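Workshop notebook – gripper kit on trial, November

Second day with the Gradar kit. The loan is for 15 days and I want to write down things while they are fresh, because last time we tested something from a supplier I wrote my notes one week later and they were useless.

What came in the box: the gripper, a wrist camera, mounting plate, cables, and a licence for the Orken software. The printed manual is short and was translated badly (I can say this, my own English is also not so good). The wiring page has two connectors with the same name. I lost one hour there. Pacheco support answered by e-mail before lunch and the answer was correct, so this is one point for them.

Installation of Orken went without problem on the bench computer. It did not want to start on the old laptop. I did not look for the reason.

Calibration of the camera must be repeated every time the gripper is taken off the arm. The procedure has 18 poses and one cannot skip any. I find this too many for a workshop where we change the tool often. To ask: can a calibration be saved and loaded again?

In the afternoon I began with the bevel gears. They are our most difficult part for any camera, the polished teeth give bright and dark patches next to each other and the software can take a reflection for an edge. I used grey cloth as the background. For the approach I keep the fingers open and come down over the part until the tips are beside the teeth, then I check the picture from the wrist before I allow the closing. 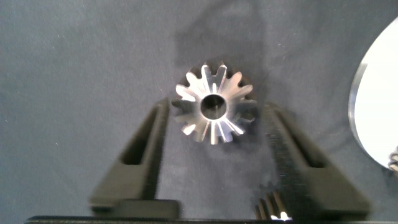
Giron have had the same kit for longer than us, and their advice by phone was to turn off the automatic exposure before doing anything else, then to teach the part again from zero. They also said that the price of 600 per year for the software does not include new part models, only the updates. We should get this in writing from Pacheco before we decide anything.

I followed the advice about exposure. With a fixed value the outline which Orken draws on the screen is more steady, it no longer jumps from one tooth to the next. The centre of the bore is found well in both settings. Maybe we can use only the bore for the position and forget the teeth – to try tomorrow.

Closing force: the slider goes from 1 to 6 and the manual does not give the values in newton. I stayed on 2 and did not see marks on the teeth with the magnifying glass. On 3 I did not try yet.

Still open:
– force values in newton, ask Pacheco
– saving of the calibration
– spare fingers, price and delivery time
– same test with the lamp over the bench switched off
– small gears, if there is time

The cable at the wrist is too short when the last joint turns fully. I fixed it with tape for now, please do not turn this joint by hand. Kit stays on the arm tonight, power is off at the wall.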